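Ground hum on direct outs from a keyboard rig, only with house PA connected

Posted in Live Sound and Touring

pimetti_keys
We are a five-piece doing club dates through October. My rig is two keyboards into a Trustine line mixer, stereo out to a pair of passive DI boxes, then to the house snake. At rehearsal it is silent. At two of the last three venues there was a steady low hum on both channels as soon as the snake was connected. It stays when the keyboard volumes are at zero and goes away if I run on headphones only. Cables have been swapped. The mixer has a grounded three-prong supply. What should I check first?

Henare
Sounds like a bad cable. Buy better ones. I had the same hum for a year and new cables fixed it.

grekberg_foh
Cables were already swapped, so start with the ground path. Your mixer is grounded at the stage outlet and the console is grounded at front of house. If the two circuits differ in potential, current flows on the shield and you hear 60 Hz and its harmonics.

Set the ground lift on both DI boxes. The lift opens pin 1 on the XLR side and leaves the power ground alone. Do not use a three-prong to two-prong adapter on the mixer under any circumstances.

If lifting one box changes nothing, lift the second before drawing conclusions. With a stereo pair, one unlifted box keeps the loop closed through the mixer chassis.

If the hum remains with both lifted, check that the DI chassis are not touching each other or a metal rack rail. On some older boxes the input jack is bonded to the case, which defeats the lift.

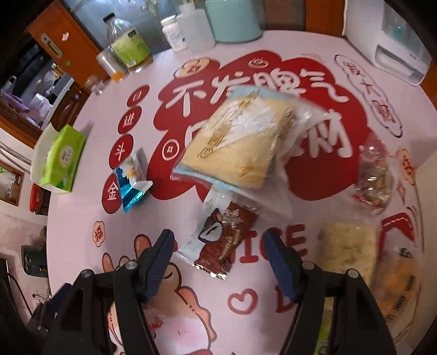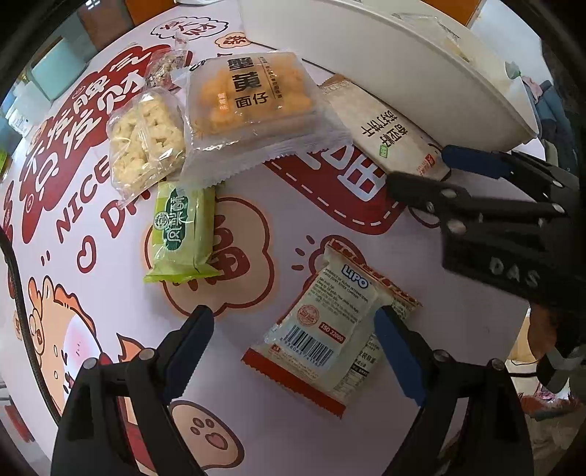

Last item: passive boxes pick up hum magnetically when they sit next to a power supply. Move them 3 feet from the keyboard adapters and listen again. A change in level when you rotate the box confirms it. In that case the lift will do nothing, and distance or a better shielded transformer is the fix.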